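Wallpaper and storage for a small kitchen corner

Saodah Kwok
Keep the pink floral with the big teal leaves, or strip it? I love the reddish flower, and 2 rolls cost me 300.

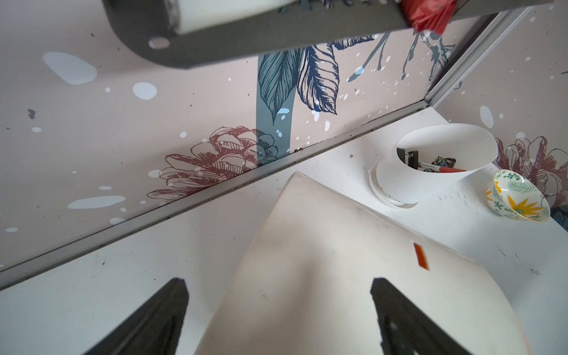

Szu-yu Sin: Strip it. You'll be sick of it by February.

Saodah Kwok
Rude - the yellow drawer stays too, chrome knob and all. Green lids live in there.

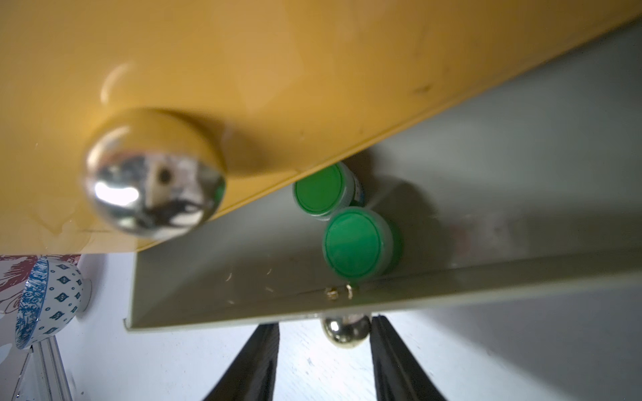
Filed under: Small Kitchens

Arne Rieger
I'd keep the paper. What's the white drum thing?

Saodah Kwok
Has a yellowy tray sticking out. 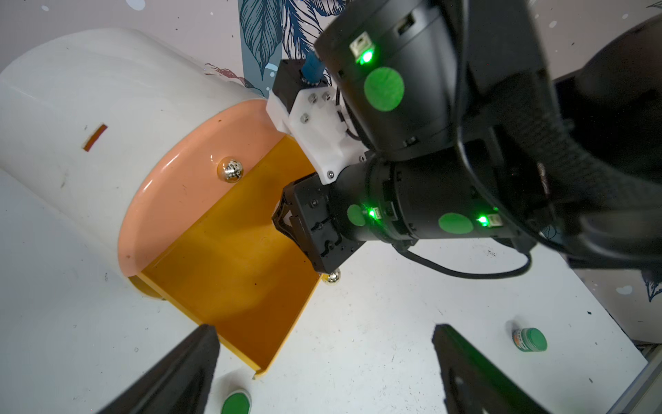

Drum on its side, tray out

Ratih Sembiring
Too bulky for a counter, sorry.

Saodah Kwok
It can stay at the back - I like the stripes. Chips go in the hanging basket,

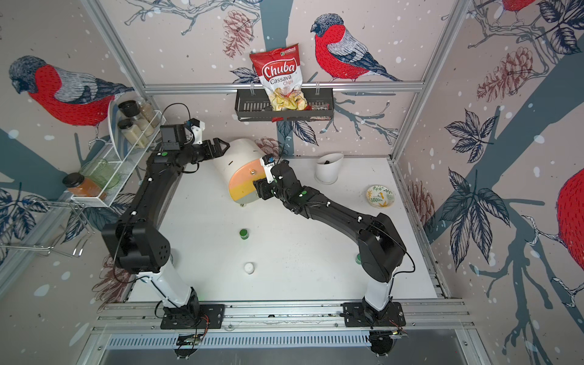 and I might add a second basket on Wednesday.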